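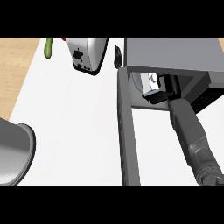

Residents of Nostov will be able to drop off food scraps at six sites starting in May, after the town council voted to extend its compost program for another year.

The program began last spring with a single drop-off point behind the Gebreyes market on Mill Road. By the end of the winter 237 households had signed up, and the bins there were filling before the weekly pickup. The five new sites are the library parking lot, the Jikumance community garden, both fire stations and the lower lot at the high school.

Households that want to take part must register with the public works office. Registration is free and comes with a countertop pail and a roll of paper liners. Residents who already have a pail do not need to sign up again, but they should call the office if they plan to switch sites.

"The one bin was too far for people on the east side," said Nhung Diệp, who runs the program for public works. "We had folks driving across town with a bucket in the back seat. Some of them did it twice and then gave up."

Scraps will still be hauled to the Sivoslow farm, where they are mixed with leaves and wood chips from the town yard. The farm took in over 78 tons of material from the program in its first year. Finished compost will be given away at the farm gate on two mornings in the fall, with a limit of four buckets per household.

The council set aside money for 569 new pails. Diệp said a second order is possible if those run out before the end of summer.

One council member voted no, citing the cost of a second truck route. Pickup at the new sites will be twice a week through September and once a week after that. 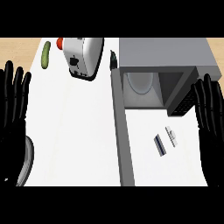

**Filed under: Town & Kitchen**

Accepted: fruit and vegetable peels, bread, rice, pasta, coffee grounds, paper filters, eggshells, plain paper towels.

Not accepted: meat, bones, dairy, cooking oil, pet waste, plastic bags, produce stickers. Bags labeled compostable are also not accepted, as the farm's piles do not get hot enough to break them down.

Bins will be unlocked from 7 a.m. to 8 p.m. The public works office can answer questions at the front desk or by phone during business hours.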